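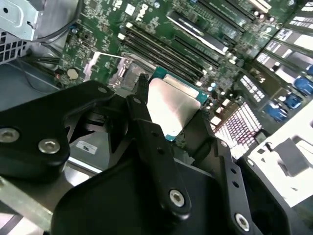
# Stuslow Desktop Parts Notes

Notes and records for taking apart and rebuilding used desktop towers at the Wondamcombe bench. The set covers processors, memory, expansion cards and the boards they sit in. It is meant for people who refurbish office computers and want a plain record of what goes where.

Print this page | E-mail this page

## What is in the set

- 862 part records, one per line, in `parts.csv`
- 108 tower records in `towers.csv`
- 30 text files of bench notes in `notes/`

Each tower has a short code written on masking tape on the side panel. The same code is in the first column of both CSV files. A part that was moved from one tower to another has two lines, with the older line marked `out`.

## Columns in parts.csv

`tower`: the tape code
`kind`: cpu, memory, card, drive, fan or other
`slot`: where the part sat, counted from the socket outward for memory
`state`: good, bad, untested, out
`initials`: HR or ZE
`remark`: free text, often blank

Memory slots are numbered by position, and the number printed on the board goes in `remark` if it is different. Empty slots have no line.

## Processors

The processor is the part we had the most trouble recording. Early lines give only the maker. Lines entered after December also give the marking on the metal lid, copied before any new paste goes on.

Order of work for a socketed processor with a lever:

1. Unplug the tower and lay it on its side.
2. Take off the cooler and wipe the lid clean.
3. Release the lever and open the metal frame.
4. Lift the processor straight up by its edges.
5. Look over the contacts in the socket with a lamp. Write `contacts ok` or `contacts bent` in the remark.
6. To refit, match the notches, set it down flat and let go. Do not press or slide it.
7. Close the frame and lower the lever.

Do not leave a socket open on the shelf. Put the plastic cover on if the board will wait overnight. Spare covers are in the tin marked Nasr.

## Known gaps

- 102 part lines have no state. Most are memory sticks from the first Susulham batch.
- Fan sizes were measured by hand and a few are wrong.
- Power supplies are listed as `other`.
- Some remarks use "riser" for any long card. We have not gone back to fix these.

## Who did what

Hajar Ramadan set up the files and entered most of the towers. Zineb El Sherbiny checked the processor lines and wrote the bench notes. Send corrections with the tape code and the line as it should read.

Last changed Tuesday, April 21, 2020

Related items
- Stuslow Cooler and Paste Notes
- Susulham Batch List
- Tape Codes and Shelf Map
- Nasr Small Parts Tin: Contents

Contact | Copyright Stuslow | Back to top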